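From: Iwona Nowicki
To: gunwood-swap list
Subject: Re: [gunwood-swap] bags, bags, bags (and Sunday)

Hi all, typing this between two other things so sorry for the mess.

Mieczysław Pawłowska wrote:

> Iwona, I went through the shelf under the stairs last night and I don't
> understand the system. Half of it is in cardboard boxes, half is in those
> milky plastic bags you can't really see into. I opened 13 of them to find
> one extension cord. Can we please go back to boxes? Boxes stack. Bags slide
> down behind the radiator and stay there.
>
> Also who is picking up the leftover stuff from Arnness this time. I can do
> Sunday before noon but not after.
>
> M.

OK so. Bags vs boxes.

I hear you on the sliding. But the boxes got damp in July, the whole bottom row, and I spent an evening peeling wet cardboard off someone's curtains. Not doing that again. Bags stay for anything cloth. Coats, bedding, curtains, soft toys, all bags.

Hard stuff can go back in boxes, fine by me. Cords, pans, tools, books. If we have boxes. We have 2 decent ones left and one of those has the tape dispenser living in it. If anybody's getting a delivery from Utuvia, they use nice thick ones, please keep them flat and dry and bring them along.

Labels. This is the real problem I think, not the bags. The marker rubs off the plastic, I have tried three kinds. What works is a strip of paper tape round the neck of the bag and you write on the tape. Write what it IS. Last month we had a bag that said "various". Another said "ask Piotr" and there's no Piotr on this list as far as I know.

Things I'd like on every label:
- what's in it, two or three words
- size if it's clothes
- the month it came in
- does it need washing, Y or N

And please leave some air out when you tie them. Press down first, then twist, then tie. A puffed up bag takes the room of two and that's why they end up on the floor by the radiator. Loose knot too, someone has to open it again and it's usually me with the kitchen scissors. 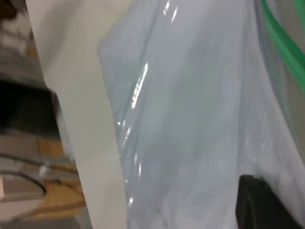 The other thing is color. You can sort of make out what's inside through the thin ones, if it's a strong color or dark, but it's a guess. I was sure I had the garden stuff last time and it was a raincoat. So no guessing by color at the table, read the tape, if there's no tape put it on the left side and I will go thru them at the end.

The roll we're on now is thinner than the old Głowacki ones, I noticed that too. Don't overfill. Nothing with corners in them, no hangers, no belts with the big buckles. If it's heavy use 2 bags, one in the other. I'll look for the thicker kind once this roll is done, there's plenty left on it and I'm not throwing it out.

Torn bags: don't tape them up, they just tear next to the tape. Put the stuff in a new one and use the torn one for rags.

Arnness pickup: Mieczysław yes please, Sunday before noon is perfect, I'll tell them 10. Side door, the front one sticks. They said it's mostly bedding and one lamp. Take the lamp on the seat and not in the trunk, we lost the last one that way. If someone with a second car wants to go with him write to me off list, not here, or everybody gets it.

Extension cord, did you find it in the end? If not there's one behind the kettle.

Ok have to run, more tonight if I get to it

Iwona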